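Hand-held gripper trials: your questions

Filed under: Grippers & End Tools | FAQ 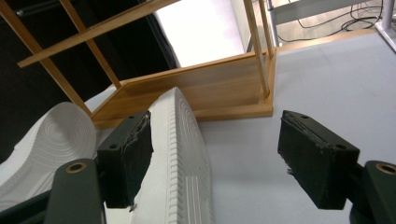 When should I change the finger pads?
We change ours when the grip starts to slip on things it used to hold. Looks are a poor guide at first, as a pad can roughen early and go on working for weeks. Once the faces are frayed, with loose strands at the edges like these two black ones, put a new pair on the list. Always change both together.

Which pads did you compare?
Two types, the Zudex block pad and the softer Morkum pad. Each did 700 closes on the same set of household items, shoes included. The Zudex lasted longer. The Morkum held smooth soles better but tore sooner.

Do I need to recalibrate after a change?
Yes. Open and close the fingers 10 times, then run the width check in the controller menu. Allow 15 minutes.

Can I use the same pads on an arm?
Yes, if the arm has the Halonen mount. Ayane Tamura ran both types on ours in January and got much the same order of results.

Why are shoes on the test list?
They are stiff in one place and soft in another, so a weak grip soon shows up. Try the heel, the side and the toe.

Can I send in my own results?
Please do. Write to Orvokki Kettunen with the pad type, the item and the number of closes.

Related questions
Choosing a wrist camera
Controller menus explained
Arm or hand-held: which first?

Contact | © Gerudine | Back to top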